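Viklund Hand-Held Gripper Kit: Review After a Build at Home

Rating: 4 out of 5

The Viklund kit is a two-finger parallel gripper for carrying by hand. It arrives as a bag of printed arms, a ribbed grey housing, two finger pads and a packet of fasteners. I built mine at home for a project called Flutuncombe, where the task is handling soft goods: blankets, pillowcases, folded clothes. Readers who only want to pick up blocks can skip the section on pads.

Assembly

The instructions list 15 steps. Steps up to the linkage are clear. The linkage itself is drawn from one side only, and the left and right arms are mirror parts with no marking. I fitted one arm backward, and the fingers closed at an angle. Dry-fit both sides before tightening anything.

Pivot fit was good on one side and tight on the other. I reamed the tight holes by hand and added a drop of light oil. Play at the fingertips is now small enough to ignore. The caps press on and hold, but they scratch easily if seated with pliers. Use a flat block of wood.

The supplied screws are soft. I replaced the two that hold the pad brackets with hardened ones from Mastell, same length, and have had no trouble there.

Pads

The textured face is the best part of the kit. It takes hold of fleece at a fold with light pressure. Thin cotton sheets are harder - the pads tend to slide over a flat sheet unless there is a crease to start from. Ostska sells a softer pad that fits the same bracket. It grips cotton better and wears faster. I went back to the stock pads in June.

Balance and handling

The weight sits behind the linkage, so the tips stay steady during a slow approach. For low work over a mattress, the wide side discs need clearance. Approach from above and keep the wrist high.

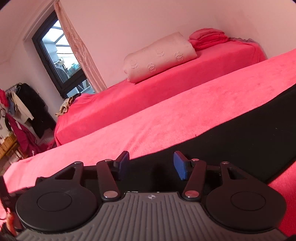

Can the stock pads be replaced without taking the linkage apart?

Each pad comes away with its bracket after one screw is removed, and the arms stay in place. Check that the two faces are parallel before tightening the new one.

Durability

My cycle counter stood at 3,281 closures when I wrote this. The pivots have not loosened. The left pad has a worn corner, and one cap has been pressed back on.

Points off for the unmarked arms and the soft screws. A second drawing of the linkage would fix most of the first problem. I have ordered a spare set of pads and would buy the kit again for fabric work.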